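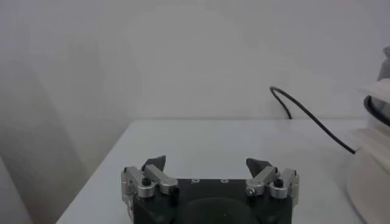

Bemuvholm Technical Institute Approves Two-Year Plan for Robotics Equipment

May 20, 2024

The Bemuvholm Technical Institute has approved a two-year equipment plan that will expand the number of robot workstations available to its students and research staff. The plan sets aside $255,000 for arms, grippers, wrist cameras, spare parts and service, and replaces the previous practice of buying equipment one grant at a time.

Under the plan, the Institute will purchase workstations in 2 phases. The first covers four complete stations for the Manipulation Laboratory in the Agarwal Building, with orders to be placed in July. The second covers a further three stations for the teaching rooms on the ground floor and depends on enrollment in the automation certificate program.

Each station will consist of a tabletop arm, a two-finger gripper, a camera mounted at the wrist, a control computer and a fixed work table. The Institute has asked that all stations be built to the same specification so that parts can be moved between them and students trained on one station can use any other without further instruction.

The supply contract has been awarded to Mekport, which will deliver and install the stations and provide on-site service for the length of the plan. Proposals were scored on purchase price, delivery time, the availability of replacement parts and the cost of ownership over five years. Purchase price accounted for 50 percent of the score.

Grippers received separate attention during the review. Laboratory records showed that fingertip pads, linkage screws and cables made up the largest share of unplanned spending in the previous budget year, although none of these items is expensive. Orders were often small and urgent, and shipping charges in several cases were higher than the price of the part. The new plan provides a stock of spare fingertips and fasteners for every station, to be held in the laboratory storeroom and reordered each quarter.

The plan also sets out which costs are to be charged to the equipment budget and which are to be paid by individual projects. Arms, grippers, cameras, tables and their routine upkeep will be charged to the equipment budget. Custom fingertips, test objects and any tooling made for a single study will be paid for by the project that requests them. Damage during approved use will be covered centrally for the first year, after which the arrangement will be reviewed.

Software licenses were budgeted separately. The Institute will continue to use Dreveo, its existing system for scheduling station time and recording maintenance. A total of 61 user accounts will be available when the first phase is complete. Departments that need more accounts are asked to include them in their annual requests.

Space and power requirements were reviewed before the order was approved. The rooms in the Agarwal Building need additional outlets along the north wall and a revised cable layout, and this work has been scheduled for the break between terms. Tables will be placed far enough apart to allow staff to reach each arm from both sides. No changes to the ventilation or flooring are required for the first phase.

Existing stations will remain in service while the new equipment is installed. Older arms that can still be supported by the manufacturer will be moved to introductory courses. Those that cannot will be taken apart for usable components, and the remainder will be offered to partner schools under the Institute's surplus property policy.

Training on the new stations will be offered to technical staff first and to course instructors afterward. Attendance is required before station time can be reserved. Students working on a thesis or a sponsored project may attend with the written approval of their department.

Spending under the plan will be reported twice a year. The reports will list purchases, service calls, hours of station use and the current level of spare parts. A decision on the second phase will be made after the first of these reports has been received.

Departments wishing to reserve time on the first four stations may submit requests through the laboratory office. Requests should state the expected number of hours, the type of gripper required and any changes to the standard table setup.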